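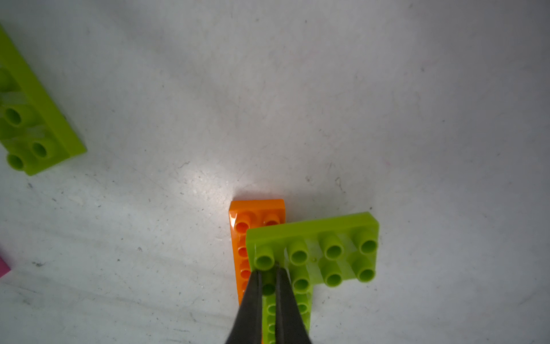
Big bricks on a white tabletop

Moving from a full house to a two-bedroom – what did you get rid of and regret?

plumline_7
We close on a two-bedroom condo in Druscombe in July. The house we're leaving is 2166 square feet plus a basement, and we've been in it since 2005. The basement is the problem. We have canning jars, a sewing machine, camping gear, two sets of dishes, and every toy our kids outgrew. The grandkids come maybe four times a year.

My plan is to let go of anything we haven't touched in two years. My wife thinks that rule will have us buying half of it back. Has anyone done this and wished they hadn't?

oakleaf
We did it three years ago. I sold the big stockpot and the folding tables and have since bought both again. Everything else I forgot by Thanksgiving.

The two-year rule is fine for clothes. It's bad for anything you use for company, which might sit for three years and then you need it for a weekend.

Skjelbred Hauling
We clear out houses for a living, so take this for what it's worth. People spend too long on the small stuff. They'll spend an afternoon on a junk drawer and then have one morning left for the furniture. Do the furniture first. Measure the new place, put tape on the floor, and whatever doesn't fit the tape goes. The rest gets easier once the big pieces are settled.

Also call your donation places now. The one in Skusby stopped picking up sofas and you have to bring them yourself.

millpond
I'd go the other way on furniture. We measured everything, sold the dining table because it was 8 inches too long for the room, and then bought a smaller one that we hate. I would rather squeeze past a table I like.

On the kitchen things, keep one set of dishes and be strict. Stemware is what takes up the room. It can't be stacked and you end up giving a whole cabinet to glasses that come out at Christmas. We kept four and gave the rest to my sister.
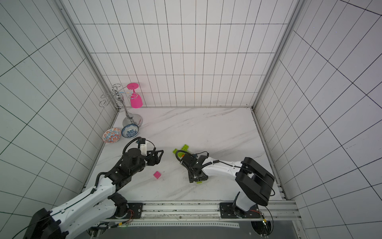

quietstreet
Four glasses works until you have six people over. I don't see the point of moving somewhere smaller and then not being able to feed your own family in it. We kept all our dishes and put the off-season ones under the bed in flat bins. No regrets.

The thing I do miss is the workbench. The condo has no place to make a mess. If you fix things yourself, ask the association about a shared shop before you sell your tools.

millpond
We have people over fine. They drink out of tumblers.

oakleaf
Seconding the tools. Keep a drill, a level, a decent set of screwdrivers and the plunger. I gave mine to my son-in-law and had to ask for the drill back the first week to hang curtains.

Skjelbred Hauling
Storage units, before someone suggests one: don't, unless you have an end date. I've emptied units where the rent paid came to more than everything inside would sell for. If you do rent one, the place out in Vadmont will let you go month to month. Some of the others want a year.

quietstreet
I have one in Vadmont and it's worth it to me. My mother's furniture is in there and I'm not ready. That doesn't have to make sense on paper.

For the toys, keep one bin. Big building bricks are the ones to save. Small kids can use them, older kids still will, and they wash. Puzzles with missing pieces can go.

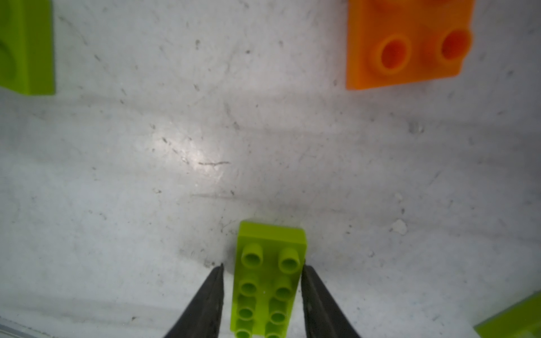
plumline_7

Thanks, this has been more useful than the articles. We taped the floor plan out in the garage last night and the sectional is going. We knew it wasn't going to fit but it helped to see it.

I'm dropping the two-year rule for anything we use with company. My wife read this over my shoulder and says she told me so. One bin of toys sounds right, though she's already asking for two.

No storage unit for us. I know myself and I would never go back for any of it. Quietstreet, I'm not arguing with yours.

Still undecided on the canning jars. Does anyone can in a condo, or does the steam set off every alarm in the building?

oakleaf
I do. Open a window and run the fan on high. Small batches only, 7 pints at most. Keep the jars.

millpond
Sell the jars. You can get them at any yard sale when you want them.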